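Getting Towels Soft Again (and Keeping Them That Way)
Posted 16 Aug 2022 by Miłosz Żak

I love a good towel, and I used to ruin them all! Mine came off the line stiff as cardboard, and I kept pouring in more softener to fix it. Softener was the trouble. It leaves a coating on the loops, and a coated towel pushes water around your back and never soaks it up.

So the first tip is the easiest one: stop. Skip softener on towels completely, and cut your detergent down while you're at it. Most of us use far too much (I was filling the cap to the brim, every load).

Next, strip out what's already there. Wash the towels on the warmest setting the care label allows, with two cups of plain white vinegar and no detergent at all. Then run them a second time with half a cup of baking soda. Keep those as separate washes -- together they just fizz and cancel each other out. And never let vinegar anywhere near bleach, please!

Give them room, too. Towels want to tumble and slap around in there. If you have to lean on the door to shut it, take a few out.

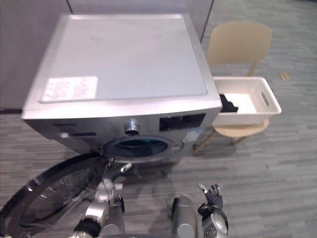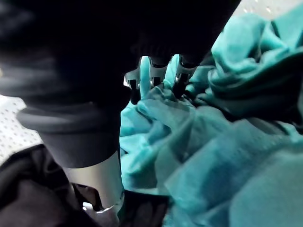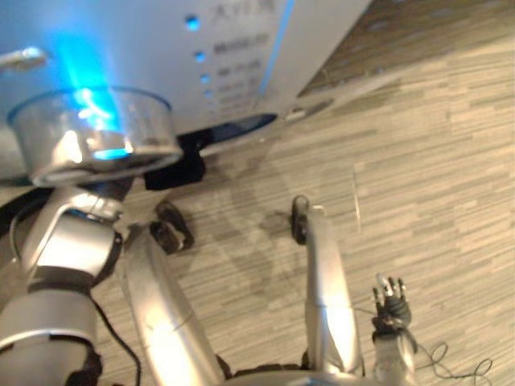 Now for my favorite part, the shake. Before a towel goes on the line or in the dryer, grab it by two corners and snap it hard, then flip it and snap it from the other end. That stands the loops back up, and it makes a wonderful noise. My Stodico bath sheets are 400 gsm, on the thin side, and they come out plush enough to fool houseguests.

If you dry outdoors, pick a breezy day over a blazing one. Baking in full sun with no wind is what gives you the cardboard. Ten minutes in the dryer on low afterward will loosen them up, and a couple of clean tennis balls in with them works wonders.

For a towel that smells sour the second it gets damp, soak it overnight in a tub of water with a scoop of oxygen bleach (colors that can take it only, so check a corner first). Wash it the next morning and dry it all the way through before folding. Even a slightly damp hem will bring the smell right back to the whole stack.

One more thing about new towels: wash them before you use them, by themselves, dark ones especially. I bought a gorgeous navy set back in March, got impatient, and threw it in with my pillowcases. They're a sort of stormy blue-gray now and I've decided I like them.

Next week I'll be on to bath mats, the rubber-backed kind that crumble. Bring your questions!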